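School team trains its robot hand on the computer first

The robotics club of the Cozma school will take part in the Gridimham student contest in March, and this year most of the preparation is done in simulation. The club has only two working afternoons in the lab, so the students built the task in a computer program called Stosar and practice there from home.

The virtual gripper must approach dark wooden pieces from a close distance and not push them away. Until now the students have run 3321 attempts. "In the beginning they wanted to go fast," says Ruxandra Bratu, the teacher who leads the club. "Now they look at every bad attempt and ask why — this is the part I like most."

The local firm Kundden gave 900 euros for the travel. Two students will present the project to the jury, in English. 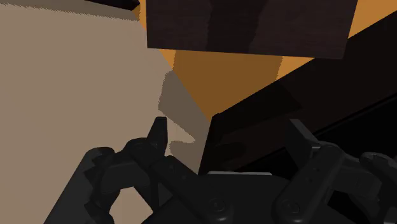

The simulated gripper near a dark slab, with a wooden block at the top. Render: Cozma robotics club

Parents and younger students can see the program in the school library, from 4 p.m., in the week before the contest.

2 comments

Contact | Back to top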